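The kettle at Elanon goes on before the lights do. The woman who opens up the little tea counter on Pitham Street has her own cup first, standing, with her coat still on, and she was kind enough to make me one too while we talked.

"My grandmother made it in a pot the size of a bucket," she said, laughing. "Red dates, goji berries, hot water, and whatever else was in the cupboard that she thought you needed. We never had a recipe. You just knew when it smelled right."

She has been making it for customers since December, when she put it on the board as a bit of a test and sold 34 cups the first morning. People come in cold from the bus stop and want something warm that isn't coffee, she told me, and a lot of them have never seen a jujube before and ask whether they're supposed to eat it (yes, but mind the stone!).

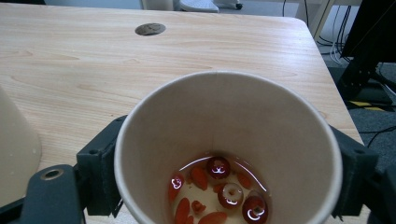
"I like to see the fruit," she went on. "Some places strain it all out, and then you've got a cup of sweet water. I want you to get to the end and still have something waiting for you down there." She rinses the dates well, lets them sit in hot water for 10 minutes with the lid on, and only then drops in the goji berries, which she says go soft and sad if they're in too long. No sugar, unless you ask, and she'll give you a look.

We got to talking about cups, as you do. She tried glass ones when the shop opened and loved them, but most of her regulars are walking to work, so paper it is. She buys them in boxes of 400 and keeps them under the counter next to the big jar of dates.

I asked what she does with the fruit left over in her own cup. "Top it up," she said, reaching for the kettle again. "The second one is milder, and my grandmother always said that was the one for sitting down with."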